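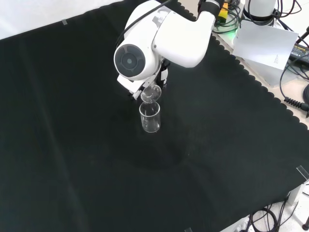 Grants > Åberg Small Awards > Grantee reports > Puvdale

Progress report: Glassware and Measuring at the Puvdale Science Room
Reporting period: second half of the grant year, through April

We use cookies to remember your settings. Accept | Manage

We're very happy to be sending this one. When we wrote to you at the midpoint we had a room, a plan for short lessons on measuring liquids, and a lot of boxes we hadn't opened. Since then the Ustason lessons have been running every week, the boxes are empty and flattened, and we have 86 people on the sign-in sheets, most of whom have come back at least once. Some come straight from the high school, some are adults getting ready for lab assistant courses, and a few just like it here!

What the money bought

The biggest line was glassware. We ordered from Gerora, as set out in the budget, and the order came in two deliveries. There are now 142 pieces on the shelves, counting beakers, flasks, graduated cylinders and watch glasses. Three beakers arrived chipped and were replaced without any fuss, so the count is for good pieces only.

We went heavy on beakers, and we're glad we did. They're the first thing people pick up and the thing they use most. The original list had the same number of every size, and after the first month we changed the second delivery to get more small ones, because nearly every exercise starts with pouring from a small beaker into a bigger one. You approved that change in writing (thank you for the quick answer) and it didn't move the total.

The second line was table covers. This looked like a minor item on paper and it has made more difference than we guessed. Our tabletops are white, and clear glass with clear water in it is surprisingly hard to see on white. The printed marks fade into the background too. A black cloth fixes most of that. You can see the rim, you can see the spout, and you can see where the stream is going. We have plain ones and a big one with a wavy, scalloped edge that was clearly meant for a dining room – the learners like that one best and it gets laid out first.

The cloths do crease, and they pick up smudges. We shake them out at the end of the day and wash them when they need it. Folding them the same way every time puts a hard line across the fabric, and a small beaker set right on that line can sit a little crooked, so we've started rolling them instead. We'd like to buy a couple of spares next year.

What happens in a lesson

Each lesson is short, with one skill at a time. The pouring lesson has settled into a shape we're pleased with:

First the big beaker goes on the cloth with its marks turned toward the person pouring. Then the small beaker gets filled at the sink to a line the learner chooses and writes down. The learner tips it slowly, with the rim just over the mouth of the big one, and waits for the last drops. After that they read the big beaker at eye level and write that number down as well.

Then we do the whole thing over with a graduated cylinder, and people see how far off a beaker can be. That's the moment we love. A beaker marked 100 mL is a fine thing for holding 100 mL more or less, and a poor thing for measuring it, and once somebody has found that out with their own wet hands they don't forget it.

We also added a dry run at the start, with empty glass. It began as a way to get nervous beginners moving, and it has turned into a proper part of the lesson. People practice the angle and the height and get used to how close the two rims can come before they touch. We've had far fewer chips since it came in, and we'd recommend it to any group doing similar work.

Numbers you asked for

Learners signed in: 86
Lessons given: 40
Pieces of glassware on the shelves: 142

Breakage has been low enough that we haven't touched the replacement money. We'd like to ask if it can be carried into next year and put toward the spare cloths and a better drying rack.

What didn't go so well

The drying rack is our weak spot. The pegs are too fat for the small beakers, so those end up upside down on paper towels, where they dry slowly and leave rings. It's a nuisance and it holds up the next group. We tried a wire rack, which was worse.

The evening lessons were slow to fill. We'd put them at 5:30, and that's too early for people coming from work. Moving them to 6:30 helped right away and we'll keep that time.

We promised a printed booklet by April and it's late. The text is finished and has been tried out in the room, where learners told us (very clearly!) that the page on reading a meniscus needed a bigger drawing. We're redoing that page now, and we'll send you copies as soon as it's back from the printer.

What comes next

The next set of lessons moves on to mixing and diluting, using salt water and food coloring. Everything needed for it is already on the shelves apart from the food coloring. For colored liquids we'll be trying the bare white tabletop again, and we'd expect the cloths to stay on for the clear ones – that's something we'll report on properly, as other groups have asked us about it.

We'd also love to have you visit. A mid-afternoon lesson gives the best picture of the mix of people we get, and there's always room for one more at the table. Bring sleeves that roll up.

Receipts for both deliveries and the table covers are attached, along with the revised order list.

Related reports
- Puvdale Science Room: midpoint report
- Ustason lessons: outline and materials list
- Åberg Small Awards: how to request a carryover
- Choosing glassware for shared rooms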